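The Top of the Cabinet

By Kerstin Vogler

Every workplace has one. The flat spot by the door where things get put down for a second and stay till May. Keys, mail, half a lunch. At Meinecke, the small repair shop in Ploltside where I spent a morning for this piece, it's a gray drawer cabinet, and the people there have opinions about it.

Roswitha Thiele runs the place. Five people on the payroll, one break corner, no real kitchen. She bought the cabinet secondhand in Dravham for 60 dollars and meant it for paperwork. Paperwork lasted almost a week.

"Flat top, right height," she says. "It was always going to be the snack table."

So she made a rule. Snacks on top, one sponge, everything else in a drawer. I asked to see it before anyone tidied up for the visitor.

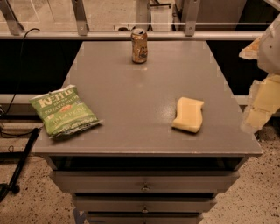 The two-minute reset

Jannik Kramer does the wiping, mostly. His method is short. Lift everything off, put it on a chair. Wipe back to front, toward yourself, crumbs into the other hand. Put back only what somebody still wants. Two minutes, less if the coffee's on.

Chips are the sore point. Lieselotte Engelhardt likes the jalapeño ones and likes them out where she can reach. Her sister Ute would put them in a drawer with a clip on and be done. They've been having this argument since the spring, quite happily as far as I could tell. For now the bag lies flat on the left and the drawers hold tea, napkins and, for some reson, 1662 loose washers in a cookie tin. Ute counted. Slow afternoon.

Cans go at the back. That one's firm. A can near the front edge gets an elbow sooner or later, and then it's in the drawers, in the tea, everywhere. Back by the rail it has a chance.

And the sponge stays out. I'd have hidden it. Thiele says no - a sponge in a drawer is a sponge you forget, and then it smells. Leave it in the open, flat, where the next person sees it and maybe takes the hint. Swap it when it starts to look tired. 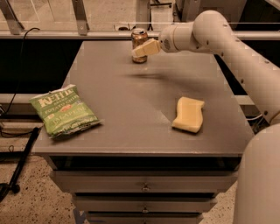
Can at the back, chips on the left, sponge within reach.

I tried the same setup at home, on the dresser in the hall. Cleared it, wiped it, gave it a sponge of it's own. The mail was back by dinner. Kramer says to give it a week, and to get a smaller dresser.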